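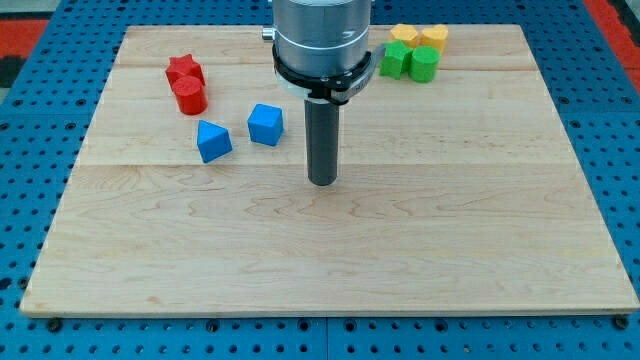
A maple panel starts as a stack of strips that don't match. At Hinex, a furniture shop outside Prarner, the sorting comes first. Strips are laid side by side, flipped, swapped and laid out again until the grain looks settled. Curly pieces go toward the middle. Small knots are allowed if they are tight.

Glue-up takes 40 minutes in the clamps and then a night on the rack. The seams still show on a finished panel if you look for them, and the shop likes it that way. Pale wood hides very little – a careless joint reads as a dark line from across the room.

Flatness is the next worry. A panel that rocks will sand unevenly, so it goes on a perforated metal table and is checked at each corner before any work is done on the face. Hinex bought its first table in June and has 2 now, both secondhand.

Most of the panels become desktops for Woveo, which sells them with a plain oil finish. Cheema takes the smaller ones for kitchen shelves. Last year the shop made 800 in all. Offcuts go in a bin by the door, and the long ones get glued into cutting boards when orders are slow.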